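### 3. What people told me about choosing a wall colour

I'll say straight away that I didn't set out to write a paper about paint. I wanted to know how people make decisions at home that they'll have to look at every day, and paint happened to be the cheapest one I could find. A tin costs less than a chair, you can undo it in a weekend, and yet almost everyone I spoke to had put it off for months. So I got interested in the putting off.

I talked to 30 households in all, most of them in the two streets behind the old Clavadar works, and I went back to see every one of them after the painting was done. The first visits were in April. I asked the same opening question each time (which room, and why now?) and after that I mostly let people talk. My colleague Tiruwork Degefa listened to the recordings separately and made her own notes, and where we disagreed about what somebody meant we went back and asked them. It's slower than a survey, I know, but I'd tried a survey the year before and got a great pile of ticks that told me very little.

The first thing that came up, over and over, was the small sample. People bring home a card or a tester pot, they look at a tiny bit of colour, and they try to imagine it over a whole room. They know perfectly well this doesn't work! One woman told me she'd bought the same Zeveo pink twice, two years apart, and been surprised by it both times. A pale colour that looks shy on a card can feel very loud once it's on four walls, and a dark one that looks gloomy in the shop may turn out quite restful at home. Figure 3 goes with this part of the argument, and I come back to dark colours further down.

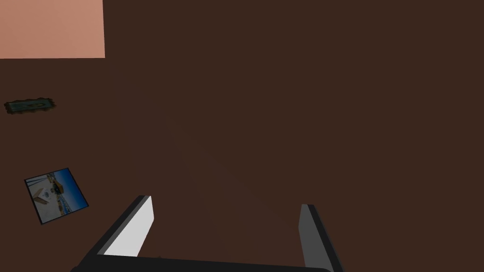 **Figure 3.** Pale pink against dark brown, in unequal amounts.

The second thing was neighbours, by which I mean the colours next door to each other and not the people. Hardly anyone chose a paint on its own. They chose it against a floor, or a sofa they couldn't afford to replace, or a door left over from whoever lived there before. Georgiev, in his long essay on rented rooms, calls these "the colours you inherit", and I've borrowed the phrase because my households took to it at once. Several of them started using it themselves on the second visit, which I probably should count against me as an interviewer.

What surprised me was how brown came out of all this. I'd expected people to complain about brown floors and brown furniture, and a few did, but far more of them talked about brown as the thing that let them be brave elsewhere. If the floor is dark and plain, the thinking goes, you can risk a peach or a salmon by the window and it won't run away with the room. One couple had argued about this for a whole winter – he wanted everything cream, she wanted one proper colour – and they settled it by painting a single alcove and leaving it for a month. They were still on speaking terms when I called round again.

I don't want to push any of this too far. Thirty homes is a small number, they're all in one town, and people who agree to be interviewed about paint are likely to be people who care about paint. The local Kirkix shop also ran a sale during my visits, with tester pots at 50p, and that must have nudged a few of the undecided ones. I asked about the sale on the second visits and most people said it made no difference to them, though two of them had a shelf full of testers behind them as they said it.

The next section deals with the people who gave up and hired a decorator.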